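Both arms faulted on handover, second one never released
Cell Builders Board > Faults and Safety
9 replies | 16 shares
Print this thread | E-mail this thread

tessellate_k
Two-arm cell, block handover above a table. Arm A is supposed to pass a block to arm B, back off, and then B places it. On the night run at our Testaston shop the grippers came together, both controllers threw a following error, and everything stopped with the fingers tangled. The cell had done 300 handovers before that without a fault. Speed was at 30 percent. I have the logs but I can't see which arm was late.

millrace
Check whether they share a clock. If each controller runs its own trajectory and you only sync at the start, they drift. By the end of a long path one can be 200 ms behind.

tessellate_k
They sync at the start only. Bucur wrote the sequence and has since moved to another job.

oldflange
I don't buy drift. 200 ms at that speed is not much travel. I would look at the cables first. A cable that snags on a finger gives you the same following error.

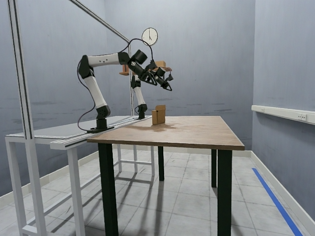 Jinlong Lei
Simulation lead, Bindwood

We model the same kind of cell, so I'll add what we know. The grippers meet over the back half of the table, with the small box standing near the back-left corner of the top. Look at how high the long cable arcs over the grippers. In our model a cable has no collision shape unless you add one, so a planner will happily approve a path that pulls it through the fingers. We missed that for most of September. Clearance between the finger sets was our other problem – open fingers need more room than the housings suggest.

oldflange
So, cables.

millrace
Or clearance. He said both. And the sim can't tell you what the real controllers did that night.

Zamfira Ghiță
Safety side here. Before anybody goes back in to untangle them: did you cut power to both arms, or only the one that faulted first? Two arms locked together can hold load against each other. Release the brake on one and the other can jump. Support both, then release one joint at a time.

tessellate_k
We only cut A. B was still powered when I reached in. It moved maybe an inch. No injury, but I've written it up.

Zamfira Ghiță
Then that's your first fix. The stop circuit has to drop both. Leave the timing until that is done and tested.

millrace
Agreed on the stop. I'd still log both clocks.

tessellate_k
Stop circuit is being rewired to one relay, a Cekalum unit we had on the shelf. Cell stays locked out until it's tested. I'll post the joint logs after that.

Contact the moderators | Copyright Cell Builders Board | Back to top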